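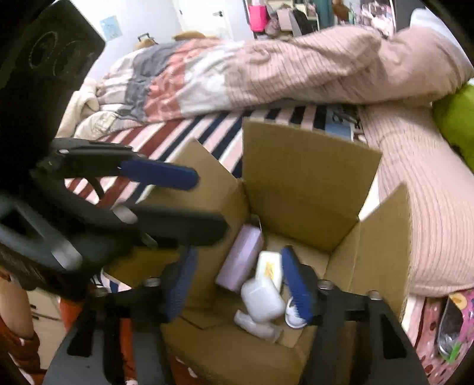 Packing for a move out of student housing is usually done on whatever surface is free, and in a single bedroom that surface is the bed. This report covers the packing stage of our project on small-box packing of household liquids and toiletries, carried out in April in the Illinham residence. The open carton on the striped mattress cover is typical of the working position: flaps out, bedding pushed toward the head of the bed, and a mixed load in the bottom. In that load a white bottle stands upright, a translucent spray bottle lies on its side in front of it, and a pale lavender package leans diagonally against the left wall. A package leaning like this can leave a triangular void beneath it, a form we refer to below as a lean void.

1. Purpose

The project compared two packing orders for the same group of items. In order A the tallest item goes in first and the rest are placed against it. In order B the flat packages go in first along the walls and bottles fill the middle. We wanted to know which order gave less movement inside the box after carrying, and whether the work surface made any difference.

2. Method

Packing was done by both authors, Nuria Zabala and Jhun Padilla, in alternating turns. Each trial used one cardboard box and one set of bottles and packages. The packed box was closed, carried down the stairs to the Rikemau entrance, carried back, and opened on the same surface. An item was recorded as shifted if its base had moved more than 2 cm from its starting point or if it had changed from upright to lying.

There were 40 trials, split evenly between orders and between two surfaces, the bed and the desk. Box flaps were left fully open during packing. Items already lying down at the start were scored on base movement only. Padding was not used in the main trials.

3. Results

Order A produced more shifted items than order B on both surfaces. The most common failure was an upright bottle falling into a lean void. Flat packages placed along the wall first stayed close to vertical and held the bottles on at least one side. Spray bottles gave trouble in both orders; the trigger head keeps the bottle from resting flat, so a neighbor can slide under the neck.

Surface had a smaller effect. On the mattress the box floor sagged slightly under the heavier bottles, and items leaned toward the low point before the box was even lifted. The mean time to pack on the bed was 218 seconds. Desk times were shorter, mainly from not having to steady the box with one hand.

In 9 trials a flap folded back over the opening while an item was being placed. All of these were on the bed. Leaning one flap against a pillow stopped it from swinging, and we kept this as standard practice for the later bed trials, so the early and late bed times are not strictly comparable.

4. Limits

Only one box size was tested. The carry route was short and the two carriers differ in height, which changes the tilt on the stairs. The Nuttall method of scoring movement, used in last year's report, counts rotation as well; we did not, and our totals should not be set beside those.

5. Further work

A repeat with a folded towel in the lean void is planned for the Monell building, where the stairs are longer. Trigger heads should be removed and packed separately in half of the trials.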